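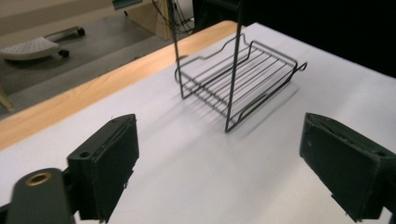

# In praise of the wire rack: an afternoon with Elikem Laryea

Elikem Laryea has the kettle on before I've got my coat off, and by the time the tea is poured he is already talking about wire. He sorts out kitchens for a living under the name Stondeo, mostly small ones in flats and shared houses, and he has strong feelings about what belongs on a worktop and what doesn't. Bread bins, no. Knife blocks, only if you cook every day. Small wire racks, yes, nearly always, and he is delighted that somebody has finally come round to ask him about them.

"People walk straight past them in a shop," he says. "They look like nothing! A bit of bent metal. Then you get one home and within a week you've built half your morning round it."

The rack we spend most of the afternoon on is a dark one, with a small rectangular tray at the bottom and two tall uprights rising from one end. He likes to start with the floor of the tray, all those thin rods running side by side, and he tips his hand to show me how he thinks about the gaps between them.

"A solid tray collects things. Crumbs, onion skin, that grey dust you get near a toaster. With slats it goes straight through, and you lift the rack and wipe the table and you're done. I've had people tell me they hate wire because stuff falls through it, and I say yes, lovely, let it!"

## The dip in the rim

I ask about the wavy notch in the rim, which I'd taken for decoration. Elikem is quite happy for it to be decoration, but he has found a use for it anyway.

"I put my fingers there. Whoever drew it may have had something else in mind, I've no idea. But if you're reaching in for a packet of yeast or a tube of tomato purée, you want the side to drop a little, and there it does." He is fond of the curled end of the rim too, the little hook on the far side. At home he has hung a tea strainer from one very like it for years, and he gets a bit wistful describing the strainer, which was his aunt's.

He bought his first rack when he was sharing a house with five other people and one cupboard. It cost him 78 pence at a jumble sale and came with a bag of odd curtain rings. He put his own tea, sugar and stock cubes in it and carried it up to his bedroom every night. "Very petty. But I always had tea."

That carrying about is what he still likes best. A shelf stays where the builder put it. A tray with uprights can go from the worktop to the dining table and back again, and he tells clients to think of it that way, as a thing with a job that moves. One family he worked with keeps theirs for breakfast: jam, honey, a jar of teaspoons. It goes out in the morning and comes back when the dishes do.

## Adwoa's objections

His business partner, Adwoa Gbeho, joins us for the second pot of tea. She does the cupboards and drawers, he does the surfaces, and they disagree cheerfully about nearly everything in between.

"He'd put a rack on top of a rack if you let him," she says. "I go in afterwards and ask what's in it. If it's the same three sachets of soup that were there last September, then it's a very pretty place to forget soup."

Her rule is that anything kept out in the open should be used most days. Elikem thinks this is harsh on mustard. They go back and forth about mustard for some time, and I'm sorry to say I take her side.

She does agree with him about setting up on something pale. Their practice table has a smooth white surface with a strip of light wood showing along the edge, and they like trying racks out on it before taking them anywhere. "You see the shape properly," Adwoa says. "Dark wire on a dark worktop, you can't tell what you've got. Put it on white and there's the whole pattern, and the shadow of it too." The shadow is rather good, I have to say, a soft grey copy of the slats lying across the table in slanting lines. Elikem says he once spent the best part of a lunch hour turning a rack about to see what its shadow would do. Adwoa says it was two lunch hours.

## What goes in

I wanted some practical advice to bring home with me, and between them they had plenty. Measure the gap under your wall cupboards before you buy anything with tall uprights. Elikem's own gap is 534 millimetres and he can recite it like a phone number. Keep heavy jars over the middle of the tray. Tiny things want a saucer or a folded cloth underneath, particularly cloves and loose tea bags. If the rack slides about when you reach for something, put a thin mat beneath it.

And leave some of it empty, says Adwoa, who feels so strongly about this that she puts her cup down to say it. "A full tray is just a small cupboard with no door. You want somewhere to put the lemon."

Cleaning gets a whole speech from Elikem. Warm water, washing-up liquid, an old toothbrush for the joins, then a proper dry with a towel. He won't leave one to drip. He does his after supper with the radio on and claims to look forward to it, and having met him I believe this completely.

They have fitted out 34 kitchens together so far, and he would like to do a small evening class next, with everybody bringing the most annoying corner of their worktop as a photograph. Adwoa wants a session on drawers. He has offered her the last ten minutes.

When I leave he is back at the table, trying a jar of bay leaves at one end of a rack and then at the other, and asking her which she prefers. She says the cupboard.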